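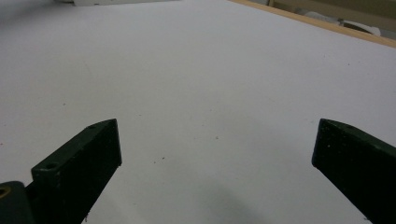 Radance Corridor Freight Survey: Data Card

Version 3, released 18 July 2026

Summary

This dataset holds the results of a roadside freight survey on the Radance corridor, the trunk road that links the river port at Petine with the inland depot at Vimwood by way of the Xu border crossing. It was prepared to support the corridor assessment report and is released separately so that readers can rerun the tables or use the records for other work.

The survey covers trucks only. Passenger vehicles, buses and motorcycles were not stopped, and rail freight is outside the scope.

Contents

trips.csv: one row per interviewed truck trip, 1834 rows
stations.csv: one row per survey station, 3 rows
commodities.csv: lookup table for commodity groups
crossing_times.csv: time spent at each stage of the Xu crossing, linked to trips.csv by trip_id
weights.csv: expansion weights by station, direction and vehicle class
notes.txt: field notes on closures, detours and weather

All files are UTF-8 with a header row. The separator is a comma and the decimal mark is a point. Missing values are left blank. A zero is a real zero.

How the data were collected

Drivers were interviewed at three stations: the Petine port gate, the holding yard on the near side of the Xu crossing, and the weighbridge at Vimwood. Interviews took place in March, in both directions, during daylight and evening hours. Night traffic was counted by tube counter and enters the weights, but no night drivers were interviewed.

Interviewers followed a sampling interval that changed with traffic. The interval in force is recorded for each trip in the field sample_interval. Where a driver declined, the next truck in line was taken and the refusal was logged in notes.txt.

Crossing times come from two sources. Arrival and departure at the holding yard were written down by survey staff. The stages in between (document check, inspection, payment, release) were taken from stamps on the driver's papers where the driver agreed to show them. The field time_source tells the two apart.

Main fields in trips.csv

trip_id: unique number, not reused between versions
station: PET, XU or VIM
direction: IN toward Vimwood, OUT toward Petine
vehicle_class: rigid, semi-trailer or truck and trailer
axles: number of axles on the ground when stopped
origin_zone, dest_zone: zone codes as stated by the driver
commodity: group code, see commodities.csv
load_tons: load stated by the driver, in metric tons
load_weighed: load from the weighbridge, VIM only
empty: 1 if the truck carried no cargo
transship: 1 if the cargo was moved to another truck at the border
fee_total: all fees paid at the crossing, official or not, in local currency

Zones

Zones follow district boundaries on the home side of the border. Across the border they are larger and follow province boundaries, as drivers often could not name a district. The two levels should not be mixed in one origin and destination table without first grouping the home zones.

Quality checks

Each record was checked for a valid station, direction and vehicle class before entry. Stated loads above 50 tons were sent back to the station supervisor and either confirmed or blanked. At Vimwood the stated and weighed loads can be compared directly. Stated loads tend to be lower for semi-trailers, and no correction has been made for this in trips.csv.

Stage-level crossing times are available for 70 percent of the trips interviewed at Xu. The rest have total time only. Drivers carrying perishable goods are underrepresented in the stage-level records and should be treated with care.

Known problems

The Petine station was moved to the outer gate partway through the survey while the inner gate was being repaved. Trucks parked inside the port at that time were missed. Affected records have gate_flag set to 1.

Commodity group 9 (mixed and other) is too broad. Some drivers hauling building materials were put there by one team and in group 4 by another.

The fee_total field depends on what drivers were willing to say. It should not be used to estimate revenue.

Changes from version 2

Duplicate interviews of the same truck on the same trip have been removed.
The weights for Vimwood outbound have been recalculated using the corrected night counts.
The field transship has been added.
Zone names now match the spelling in the assessment report.

Privacy

License plates, driver names and company names were removed before release. Times of day are rounded to the quarter hour. Users must not try to match records to individual operators.

Use

The files may be copied and used for any purpose with credit to the Radance Corridor Freight Survey. Please state the version number, because the weights differ between versions.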